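A thread on gray, for people who have to specify it. Most of this comes from writing color standards for Lindberg, where gray produces more returned batches than red and yellow put together.

Start with terms. Reflectance is a property of the surface. Luminance is what reaches the eye, so it includes the lamp. Lightness is what the viewer judges the surface to be. Order sheets mix up all three, usually in the same line.

The scale isn't linear. A surface halfway between black and white to the eye reflects a little over 18 percent of the light, well short of 50. If you mix black and white paint by volume and expect the middle, you'll miss, and usually on the dark side. Black pigment is much stronger per gram than titanium white.

L* in CIELAB handles this with a cube root. L* 50 is the perceptual middle. Put L* on the order sheet and leave the percentages off. "50 percent gray" has at least four readings, and the mill will choose one without asking you.

Second problem: hue. Very few paints sold as gray are neutral. Carbon black with titanium white goes bluish. The fix is a small amount of yellow oxide, and the amount changes with lightness, so you can't take the correction from a dark gray and scale it to a pale one.

Tolerances. We use the 2000 color difference formula. The older 1976 formula is a straight distance in the space and is too forgiving near neutral, where people notice small shifts in hue. A gray can pass under 1976 and still look pink beside its standard.

Third problem: surround. The same gray chip looks darker on white and lighter on black. A saturated color nearby pushes it toward the opposite hue. Next to blue, a neutral gray drifts slightly toward yellow. None of this shows up on the instrument.

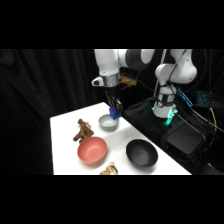
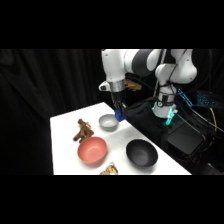
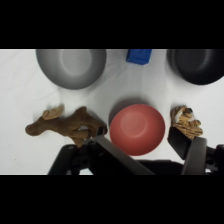
A blue block and a white tabletop in all three.

So for visual checks we mask. Gray card with two openings, standard in one and sample in the other, edges touching. A gap between them costs you sensitivity. Even a thin dark line is enough to hide a difference you'd otherwise catch.

Booth walls should be matte neutral gray too. The one at Plomthorpe was repainted with whatever was left over and had a green cast. Margit Pálfi measured the walls after a month of disagreements over a single warm gray. The batches were fine.

Light sources next. Check under daylight, then under a warm store lamp. Two grays made from different pigments can match under the first and split under the second. Neutrals are the worst for this, as there are so many ways to build one.

Gloss. A glossy black bounces the lamp back at you and looks lighter from some angles. Record the geometry with every reading. 45/0 leaves the gloss out. A sphere with specular included counts it. Numbers from the two can't be compared, and I've seen both in one column of a Csonka data sheet.

Zoltán Sipos asked how many readings to take per panel. We take 8, spread over the panel, and report the mean and the worst. For textured coatings, use the larger aperture and turn the instrument between readings.

Film thickness matters more in pale grays than dark ones. Draw down over a black and white card and read both halves. If they differ by more than your tolerance, the coating isn't hiding, and you're measuring the card.

Keep the standard in a drawer, in the dark. Ours from Dasberg had 200 chips, and the ones that had yellowed were those on the page everyone left open.

Next thread is on whites, probably Monday. Send me your worst gray spec in the meantime.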